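Celtovance Office Pantry Service - Frequently Asked Questions

Last updated Friday, November 4, 2022

What does the service include?
Scheduled delivery of packaged snacks and drinks to a single address, plus removal of expired stock. Perishable food and hot drinks are not included.

How often are deliveries made?
The standard plan is one delivery every 3 weeks. Sites in Rivmont can switch to weekly delivery in the account settings. Lemmont sites are served from the Cherkaoui depot and stay on the standard schedule.

What is the minimum order?
12 cases per delivery. Mixed cases count as one case each. Orders below the minimum are held and added to the next delivery.

Which items can go in a mixed case?
Any shelf-stable item under 6 pounds. Glass containers ship separately and do not count toward a mixed case. 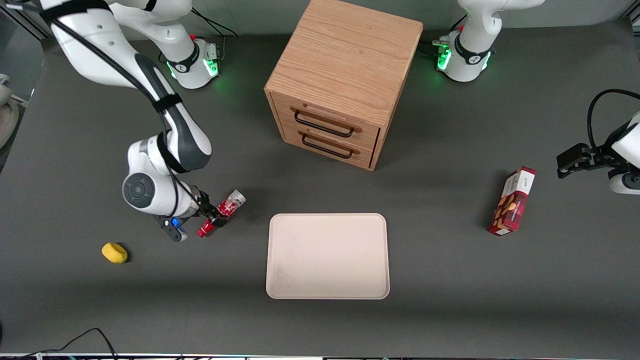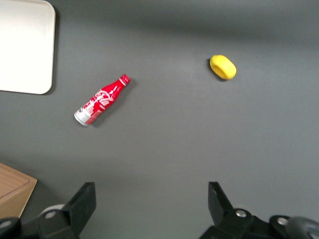
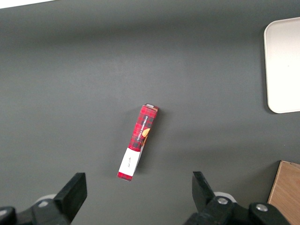

Packaged snacks and drinks. Last picture: vanilla shortbread, boxed.

How should stock be stored?
Keep it in a dry room, off the floor and out of direct sunlight. Cans and bottles should not be stored below freezing. Cookies and crackers should be kept away from coffee and cleaning supplies, as cardboard packaging absorbs odors.

How is expired stock handled?
The driver checks date codes at each visit and removes anything past its printed date. Items removed within 3 months of delivery are credited in full. Older items are not credited.

Can an item be substituted?
Yes, if substitutions are turned on. The replacement will be the same type and a similar size. Items marked with an allergen restriction are never substituted - they are left off the order and shown as short on the invoice.

When do prices change?
Prices are reviewed each March. Orders confirmed before the review are billed at the old rate.

How do I cancel?
Submit the cancellation form in the account portal before the next order is confirmed. Shelving supplied by Celtovance is collected at the final visit.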